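Search this site Search Go

November 30, 2023

Up before the alarm. Cold in the kitchen, coffee, then the early bus because the car is still at the garage. Got to Brollano with enough time to eat the roll I had packed for lunch, so no lunch.

The new packing cell on line two is due in February and we all know the date now. Management put it on the board by the lockers. It will pick the small soft pieces out of the trays and set them in the cartons, the job six of us do now across two shifts. They say it should manage up to 15 picks a minute once it is set up. Fredy Paucar read the notice twice and went back to his bench without a word. He has done hand packing for 11 years.

Nobody is being let go, according to the notice. Two people go to inspection, two to the warehouse, and two stay with the cell to feed it and clear it when it stops. I am one of the two who stay. Yaneth Zapata is the other. I did not ask for it. I think they picked us because we had both sat through the safety class in the summer and it saves them paying for it again.

So for the last couple of weeks my mornings have been normal packing and my afternoons have been upstairs in the old sample room, in front of a screen. The arm itself is still at Plurari, the company building the cell. What we have is the simulation. We run the pick jobs, look at the view from the gripper, and write down anything that looks wrong to somebody who has handled the parts. Then Plurari changes something and we run it all again.

Today it was grip positions. I saved one view from the afternoon to go with my notes.
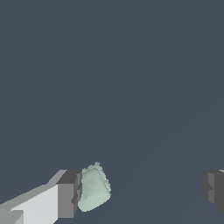 Green piece against the left finger, right finger well clear.

I wrote that one up as "left finger only, jaws wide." Yaneth wanted to add that you would never bring your hand in that wide for something so small. I said put it in, so she did. Whether it matters to a machine I don't know. When I pack by hand I close my fingers most of the way before I get to the tray, and I had never thought about it until I had to type it in a box on a form.

The form is the slow part. Every run gets a line, and the box for comments is too short, so I put the rest on paper and Yaneth types it into an email at the end of the day. Our contact at Plurari answers quickly, I will give them that. Yesterday's question about the rounded corners already had a reply this morning - they want us to mark which side of the piece is facing the finger. Fine.

My eyes are tired in a way they never were downstairs, but my wrists feel better. I noticed it on the bus home, holding the rail. Fifteen years of wrists and then two weeks of half days off them.

The harder thing is the break room. The four who are moving sit together more than they used to, and when Yaneth and I come down from upstairs the talk changes. Fredy is the exception. He asked me straight out if the pay is different for the cell job. I told him it is the same until the review, because that is what I was told. He is going to the warehouse and does not want to. His knees are bad and it is all concrete out there. I said he should ask about inspection instead, where you can sit for part of the shift. He said he might.

I am going to mention it to the supervisor myself if he doesn't - maybe after the weekly meeting, when she is less busy.

Tomorrow we start the tray runs, with the pieces lying at different angles. Need to bring my reading glasses, a pen that works, and a proper lunch. The garage called and the car will be another two days.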